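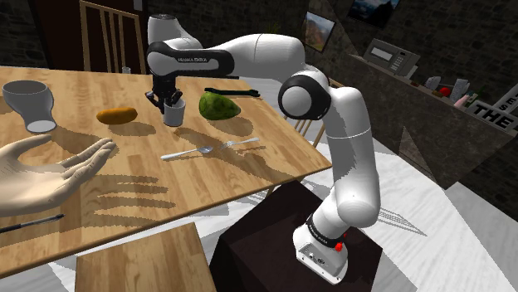

Monday, canteen project, notebook 2

Good morning's work. I came in early to get the handover trials going before the kitchen staff arrived for their shift, and by the time they had their coats off we had enough to show them. They crowded round my screen and stayed for 40 minutes, which I had not dared hope for!

For anyone picking this up cold: Ristier want an arm on the clearing station at the Haltora canteen, the spot where trays come back and somebody has to sort crockery from cutlery from whatever people have left behind. Before anything gets bolted down there we run it all in simulation. Hemant Vashisht built the dining room for it and keeps adding things to the tables overnight. I like this very much. The real trays come back with car keys and half a lunch on them, so a wrench next to an avocado is fair practice.

Job for the week is the cup to hand move. Arm picks a cup off the table by the rim, lifts, waits for a hand, gives it over. The virtual hand stays palm up and we vary where it comes in from. Total runs logged up to last night: 1,023. I've stopped looking at the totals and started watching single runs all the way through, and I learn far more that way.

Notes from watching:

Rim grip is fine for upright cups. For anything lying on its side the planner still wants to come straight down and it's the wrong idea. Hemant thinks a tilted approach is a couple of days' work. I'd say 5 with testing.

The lift before handover should be slower. I had it quick because quick looks clever. Two of the kitchen people flinched at the screen, and if they flinch at a screen they will certainly flinch at the station. Halved the speed on the spot and ran it again with them watching. Much nicer, and they could see their remark turn into a change in the time it takes to make a tea.

Cutlery: leave it out of the handover entirely. The evening supervisor was very firm on this. Nobody on her team hands a fork to anybody, they drop it in the soak tub, and she wants the arm to do the same. So forks and spoons go to a tub position and never towards a person. Simple rule, should have been there from the start.

Then we got on to what the job turns into, and that was the best part of the morning. At present whoever is on clearing stands in one place for a whole shift with their hands in other people's leftovers. It's the shift everyone swaps out of. With the arm doing the cups and plates, the person there would be handling the odd items, topping up the racks and keeping an eye on the queue. They asked straight out whether it means one fewer on the rota. I said what I know: Ristier's plan keeps the same number on, with the clearing person free to help at the counter in the lunch rush. I also said I don't write the rota. They'd like it in writing from someone who does, and I've promised to ask. Sending that today, before anything else.

One of them also asked if she could teach it. I said yes, that's exactly what we're after! She knows a trick with stacked cups (quarter turn, then lift, so the bottom one doesn't come along) that isn't in any of our grasps. Must get her in for an hour with the hand controller.

Reminder to self, the Kanaujia table layout has the chairs closer in than ours. Check elbow clearance with a chair pushed back, both sides.

Ceritz have the new fingertip pads ready to send. Softer, ribbed. Keen to see how they do on greasy plates, though we can't learn much about grease in sim.

To do
– write to Ristier re the rota
– tub position for cutlery, lock out handover
– keep the slow lift as default
– Hemant: tilted approach, cups on their side first, then bowls
– book the stacked cup session, afternoon is better for the kitchen
– put a stop button on the mock-up where a short person can reach it, mine was set for me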